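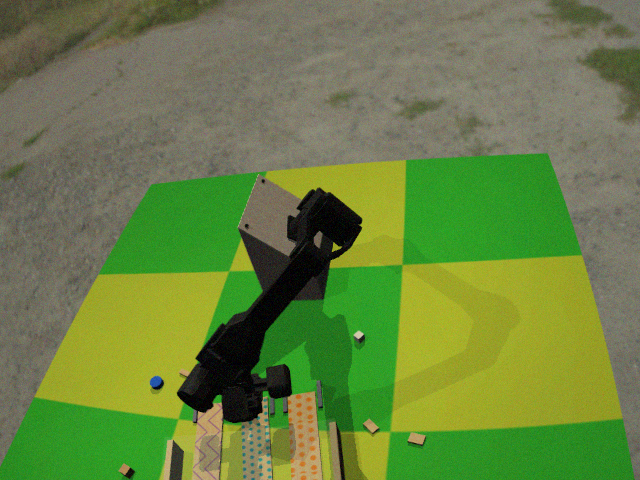
Render: arm on its grey pedestal, green and yellow tiles, gravel behind.

Notebook, match modelling — July, 16:40

Back on the Mimside claim. Their write-up says a side that sacks its manager mid-season picks up more points per game under the new man, and that the effect lasts. Raymonde MacPherson wants it in the league forecast before the new fixtures go in. I said I would look at it first.

Pulled every mid-season change in our own results file. 109 of them, after throwing out two where the dates were plainly wrong (one manager left before he was appointed). Matches covered by those seasons: 2,055 once cup ties are out. Mimside don't say whether they left the cup ties in. I have written to ask and don't expect much.

First pass, raw: yes, points go up after the sacking. Of course they do. Clubs sack people after a bad run, and bad runs end. So I matched each sacking to a club on the same sort of run, same part of the table, that kept its manager. That only leaves 39 decent pairs, which I don't like, but loosening the match to get more pairs lets in newly promoted sides being compared with clubs three times their size.

With the pairs, the gap mostly goes. The clubs that kept faith recover too, a week or so later. There is still a small bump in the first few home games for the new manager. Away from home I can't find anything.

Checked the fixture lists to see if the home bump is real. Nearly a third of the pairs have the new man starting with an easier run of home games than his opposite number got. Haven't corrected for that yet. My guess is it eats most of what's left, but a guess is all it is.

Altine's ratings give a bigger bump than ours, Tiedemann's give a smaller one. Both move too fast after a single heavy defeat for my liking. Tried Wunia as well and gave up: relegated clubs vanish from the table in the summer and come back under a new number.

Things I don't trust in my own version:
- caretaker spells counted as the new manager's if under four games
- red cards ignored
- January signings ignored, and a new manager often gets a couple
- no account of who was injured before the change and fit after it

Raymonde's view is that a small bump is still worth having. Mine is that we'd be adding a number to please people who already believe in it. Left the switch off in the forecast and put a note beside it.

Next: redo the home games with opponent strength in, then split by how many matches were left in the season. Ask Raymonde for the older league files, the ones with kick-off times.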